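Ulgate Language School

Search this site Enter keyword Go

About us

Ulgate is a small language school for grown-ups. Evening classes mostly, some early mornings for people on shifts. Spanish, Vietnamese, Dari, French, Ewe when Elikem has the time, and English for anyone who needs it for work or just for the phone company.

We started with one Spanish class above a tire shop on Kusby Street. Dale Gauthier taught it, Bình Phan took the money and made the coffee, and the heat went off at eight whether class was over or not. That was 17 years ago. Same two people own the place now. The tire shop is gone, we moved twice, and the heat stays on till we leave.

What we do differently. Not a lot, maybe. Classes are small. You talk from the first night. We don't hand out a big textbook because most people don't open it. You get a folder, and the teacher fills it up with you week by week. Menus, bus timetables, letters from the school nurse, song lyrics, whatever the class is asking about.

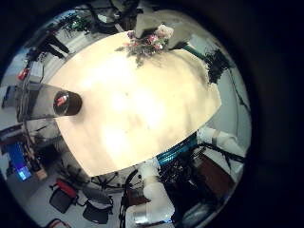

Levels are called Start, Middle and Further. We had numbers before and people got hung up on them. If you aren't sure where you belong, come talk to Bình for ten minutes before class and she'll put you somewhere. If it's wrong you move. No fee for moving, no test, and you can move back.

Terms run ten weeks. Fall term opens in August, a bit earlier than other places, becuase a lot of our students have kids and like to be settled before school gets going. You can join late up to week three. After that it's better to wait, but ask.

Who teaches here

Dale Gauthier – French and Spanish. Grew up with French at home, learned Spanish working in kitchens. Fast talker. Will slow down if you tell him.

Ehsan Orakzai – Dari, and English at the Start level. Came to us as a substitute for two weeks and stayed. Runs the handwriting hour too, bring your own pen.

Elikem Ametepe – Ewe, plus Middle and Further English. Good on job interviews. Her mock interviews are known to be harder than the real ones.

Bình Phan – Vietnamese, also the office, the phones, the schedule and the keys.

Callum Rutherford – Further Spanish and the Skakmont reading group. Part time. Email is the best way to get him, he won't pick up.
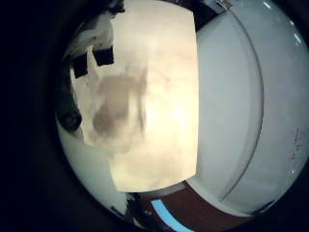 Cream sheet, close up.

The Skakmont group

People ask about this one a lot so a few words. It's a reading group for anyone past Middle. Named for the apartment building where it first met, in somebody's kitchen. One short story a month, in Spanish, read at home and then argued over. No teacher up front, Callum just keeps it moving. You don't have to have finished the story. You do have to say something.

It's free if you are enrolled in a class. A small charge if not, pays for the snacks.

Classes at your work

We go out to workplaces too. Biwott was the first, a bakery that wanted English for the night crew and Spanish for the managers. Both classes in the same break room, one after the other. Went well enough that we do it for clinics, a plant nursery and a moving company now. If you have a room with a door and a table we can teach in it. Whiteboard helps but we'll carry one over. Minimum of 3 students, and we'd like them to be paid for the hour. We do ask.

Cost

We try to keep it low. Pay by the term or by the month, same price either way. There's a sliding rate and you pick where you are on it, we don't ask for papers. Gift certificates at the desk.

Over the years 3,406 people have taken a class here, going by Bình's ledger. Some took one and never came back. Some have been in Middle French since the second building and seem happy there.

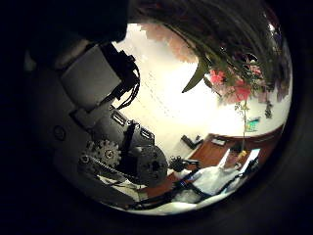

Bright room with a plant and a wooden table.

Things we get asked

Do you do kids? No. Teens from sixteen up are fine with a parents okay.

Do you give certificates? Yes, a letter saying what you took and how many hours. Employers generally accept it. Check with yours first.

Online? One class per term, changes each time. See the schedule page.

Can I sit in before I sign up? Yes. First night of any class is open, just tell the desk so there's a chair.

Is there parking? On the street, free after six. Bike rack round the side.

Do you translate documents? No, sorry. We can point you to someone who does.

Hiring: always glad to hear from teachers, Portuguese and Arabic espcially. Send a short note on what you've taught and to who. No need for a formal cover letter.

Page last updated 14/02/2022

Contact us | Copyright Ulgate Language School, all rights reserved | Back to top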